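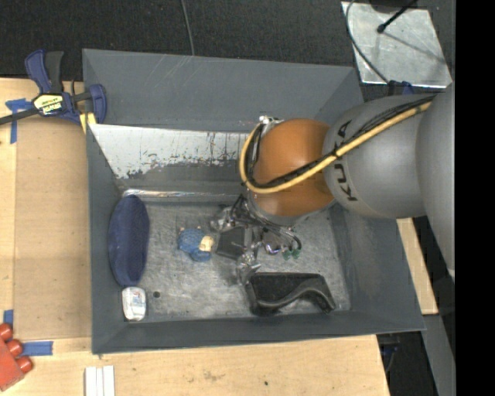
Reading a whole life of columns in one month

In January my friend Vimala Iyer gave me a heavy book and said that I should not read it in order. It was "The Annamalai Letters", the collected newspaper columns of a woman who signed only as Annamalai and wrote for the Dridville Courier during most of her working life. The book has 972 pages. I read it in order anyway, because I am this kind of person, and it took me until the first days of spring to finish it.

I want to write down what I think about it before I forget. I have also some thoughts about collections of this type in general, as I own too many of them.

What is inside

The editor, Meenakshi D'Souza, writes in her introduction that she found 2,346 columns in the archive of the newspaper. From them she chose 111. At first this made me a little angry. I thought, who is she to throw away so much? Then I came to the middle of the book, where there are four columns about the same bridge, and I understood that she had probably been kind to us.

The columns are about politics, but mostly small politics. Should the town sell the old market hall. Why the bus to the hospital does not run in the evening. A mayor who promised a library and opened a parking lot. There are also pieces about bigger matters, elections and wars and the price of bread, and I must say that these are the weaker ones. When she writes about the capital, she sounds like all the other columnists of her time. When she writes about the market hall, I could hear a person who had bought her onions in it.

My favorite piece is called "The Second Vote". It is only three pages long. She explains how she voted against a school tax, then walked past the school in the rain, saw the buckets standing in the corridor, and was ashamed. The next week she told her readers that she had been wrong. She does not make a big drama from it. She says what she did, she says the amount of the tax, and she asks them to vote the other way when the question comes back. I have read this piece five times now and I still do not know how she keeps it so dry and at the same time so painful.

What I did not like

The notes are in the back of the book. With a book of this weight it is really uncomfortable to turn to the end each time, and my wrist complained. I used two bookmarks, and one of them fell out on the train.

Also there are no dates under the titles, only in the notes. For political writing I find this a serious mistake. A column is written on a certain morning, for people who read the news of the day before. If I do not know that morning, I can misunderstand the whole text. There is one essay, "Patience with Fools", which seemed to me very arrogant until I checked the note and learned that it was published in the week after somebody broke the windows of the newspaper. Then I read it again and it was a brave text. The reader should get this information before the first sentence.

The publisher is Gromari, and I know from their other books that they like a clean page. I also like a clean page, but one line with a date would not make it dirty.

About changing your opinion in public

Vimala and I had a long discussion about this over the phone. She thinks that a collection should show the writer at her best, so the bad predictions can stay in the archive. I think the opposite. What I remember most from the book are the places where Annamalai is wrong. She was sure that the paper mill at Skusorwood would never close. She wrote it in two different columns, with much confidence, and it closed. D'Souza kept both of them and put the third one, written after the closing, directly behind. Nothing is explained between them. I had to put the book down and make a tea.

Vimala says that it is a little cruel. Maybe it is. But the writer was cruel to many mayors, so I think she would accept it.

It made me look at my own old posts on this blog. I found one where I say that I will never read political essays again because they get old faster than milk. I leave it online.

If you want to read it

Borrow it first. The hardcover is expensive and the paperback is not out yet, as far as I know. My library had one copy, and the loan period was too short for me, so I was happy to have Vimala's. She wrote small comments with a pencil in it, mostly "no!" and sometimes "NO!", and I will miss them if I buy my own.

You can begin with the second part, where the columns are shorter. The first part has long pieces from her early years, when she was apparently paid by the word. Then go back if you like her voice. And please do read the index, it has an entry for "onions" with eleven page numbers.

Next I want to read the letters that the readers sent to her. D'Souza mentions in the last note that a box of them exists, and that she is still sorting it. I wrote an email to Gromari to ask if they plan a second book. When they answer, I will add it under this post.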